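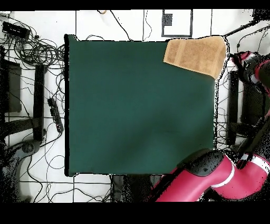
A folded tan terry-cloth towel on a table covered in dark green cloth.

FOR RELEASE 04/06/2024

Lusau brings its towel-folding afternoons to Tanton and wants your spare towels

TANTON – I have folded a lot of towels in my life and until last November I would have told you I was good at it. Then I stood at a table with a dozen strangers at our first Lusau linen afternoon in McIver, and a retired hotel housekeeper took my stack apart and showed me how to do it over. I've been hooked ever since, and I'm so happy to say we're opening a second location, this time in Tanton!

If you haven't come across us, Lusau is a small home-linen shop. We sell towels, sheets and table covers, and we run free folding sessions for anyone who'd like a neater closet (or just some company while they do a boring chore). We also collect good used towels, sort them, fold them and pass them along to people setting up a first home. Last winter we handed on 340 of them, mostly bath size, with a few beach towels that I'll admit I was sorry to see go.

The Tanton sessions last 96 minutes. People always ask about that number. We timed the first few in McIver, that's how long they ran, and it stuck. There's room for 30 people at each one, and you don't need to bring a thing, though you're welcome to haul in your own laundry basket and get it done while you're with us.

We start with the plain rectangle. Lay the towel out flat, bring the long sides together, smooth it with your forearm and then fold it down to the width of your shelf. Thick terry puffs up at the fold, so press as you go and don't yank the corners. If your towel has woven bands near the ends, line those up first and the rest mostly follows. After that we move on to hand towels, washcloths and the dreaded fitted sheet, which gets a good half hour all to itself.

I'm a big believer in putting a cloth on the table before you start. Terry slides around on a bare top, and a dark cover makes it easy to see whether your edges are straight – I like green, but any solid color will do. A few wrinkles in the cover won't hurt anything.

We're also putting out the Mamura fold card, a printed sheet you can tape up inside a closet door. It has shelf widths down one side and the matching folds down the other. We printed 600 for the opening, and they're free at the counter until they're gone.

Towel donations are open now at both locations. Please wash them first, and skip anything with holes or bleach spots. Bath mats are fine too. We can't take pillows, sorry!

To save a place at a Tanton session, stop by the shop or call during store hours. Reporters who'd like to come and fold with us are very welcome, just tell the front counter which session you want.

###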